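3.2 Footwear and the surface it is stored on

Reading time: 2 min
Print | E-mail this article
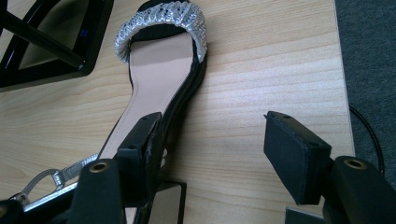 Figure 4. Black open-toe heeled sandal with an embellished toe strap and a buckled ankle strap, on a pale wood tabletop.

Evening shoes made up 106 of the 400 pairs in the Gurora wardrobe survey. We treated them as a separate group because their trim limits how they can be packed. A ruched strap holds its folds only if nothing presses on it, and set stones scratch the finish of any shoe beside them. Chaudhary recommends storing such pairs side by side, soles down – never stacked.

The sandal in Figure 4 belongs to the subgroup we call "mixed finish": a sparkling front strap, a matte nude-pink insole and a thin silver ankle strap. Owners in this subgroup most often reported damage at the buckle, followed by lost stones. Wear to the insole came last.

Ankle straps were left open in the Jetside boxes and fastened in the Plalow boxes. Fastened straps kept their shape better over the storage period, but they also left marks on the lining when the box was full. We therefore coded strap position as its own variable in the analysis (Section 4).

We use cookies to improve your visit. By continuing to browse you accept our cookie policy.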